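Siiri Lappalainen opened Hakala in 2000 with two borrowed tables and a kettle, and we've been teaching grown-ups to write by hand ever since (left-handers very welcome!). We meet on Monday evenings in the old Candcombe building, and most people stay on for coffee, so do leave yourself time. 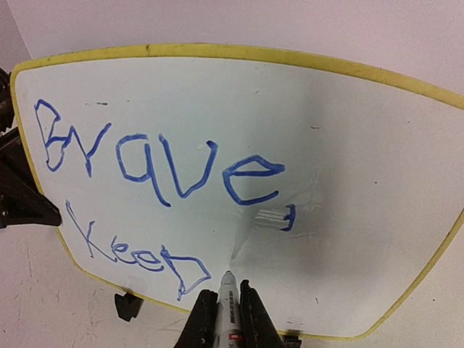
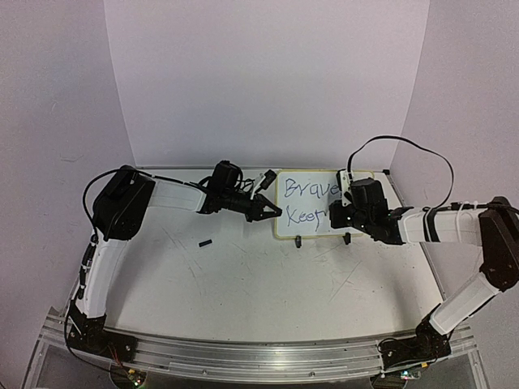
Blue lettering on the yellow-edged whiteboard

Beginners start with plain print, then move to cursive whenever they feel ready. Pens and paper are on us.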